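Ticket: Handover arm drops or twists the gear at pick
Cell: Abella, two-arm bench (simulated copy)
Status: Open, waiting on retest
Reported from: Gustavholm

Right, I'm reopening this one because the fix from September didn't hold. Same fault as before: the far arm goes down for the gear, closes, lifts, and somewhere on the way up the part swings round in the jaws. By the time the near gripper comes in to take it, it's at a daft angle and the handover times out. Cisex logs it as "grasp lost" even when the gear is still hanging there, which sent me up the wrong path for most of a morning!

What I've tried so far:

14:10 Restarted the cell and reloaded the part models. No change.

14:25 Put the jaw closing force up to 800 (it's unitless in Zorkell, don't ask me). The gear stayed put a bit longer, then twisted anyway. Put it back.

14:50 Checked the wrist offset on the far arm. It was out by 4 mm, and I'm fairly sure that's left over from when we swapped the gripper model and copied the old tool file across. Corrected it and saved it as tool file 11, so please don't load the old one.

15:20 Ran it twice with the new file. First run fine, second run timed out again, so I paused the cell with the gear held and took a grab from the near gripper's view.

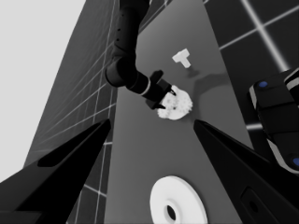
Zorkell cell support
Bench technician, Gustavholm

The jaws have got the gear by its edge, up on one side, and I'd want them a good deal nearer the middle. With a grip like that there's nothing much to stop it turning. So I reckon the offset was only half the problem and the pick point on the gear model is wrong as well (it might be sitting on the rim, I haven't opened the file yet).

Still to do: move the pick point to the centre hole, rerun with tool file 11, and leave the T block and the ring where they are so we're comparing like with like. Could whoever has the Abella licence free it up after 16:00? I can't edit the part models without it.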